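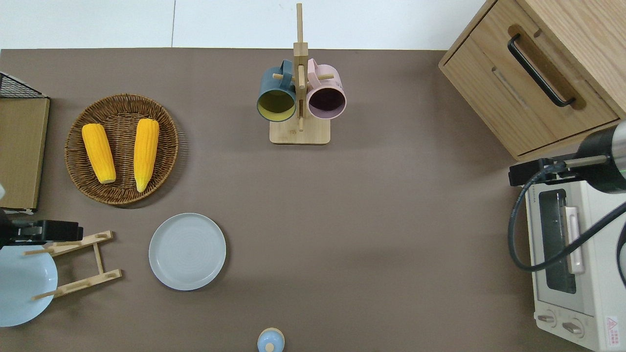

Why do my newsletter sign-ups stop arriving after I move the form to a different page?
The form keeps the old page's address in its settings, so new entries get sent to a page that isn't listening any more. Open the form, clear the return address, save it, then paste in the new one and save again.

That's the short version, and it's what fixed it for me in the end, but it took a good few goes to get there, so I'm leaving my notes on the ticket in case they save somebody an evening!

What I had: a sign-up form on the Pomimley site, feeding a list of more than 2,000 people. I moved it from the front page to the recipes page and everything looked fine. You typed your email, you got the thank you message, lovely. Except the list didn't grow at all.

First try: cleared the cache and swapped browsers. No change.

Second try: checked the spam folder for the confirmation emails (we'd had that trouble back in January). Nothing in there either.

Third try: turned off the Covix add-on, which I'd been blaming for everything all week. Sorry, Covix. Still nothing, so I switched it back on. 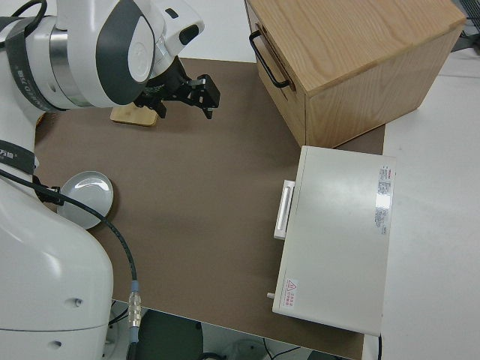
Leif Hjaltested
Site editor, Pomimley

Update 11/17/18: Vilhjálmur Mikkelsen at Stindside had a look at the log for me and spotted it straight away. Every entry was going to the old front page address and being dropped there. The form doesn't pick up the new address when you drag it across, you have to type it in yourself – and if you don't clear the old one and save first, it quietly puts it back. I'd done exactly that twice and thought I was going mad.

Since the change I've put 6 test addresses through and they've all turned up on the list. The welcome email took a bit longer, but it came.

Still open: can the dropped entries be got back? Vilhjálmur says the log only holds the last 300 lines, so I've saved a copy and will go through it by hand. Please leave the ticket open until I've done that.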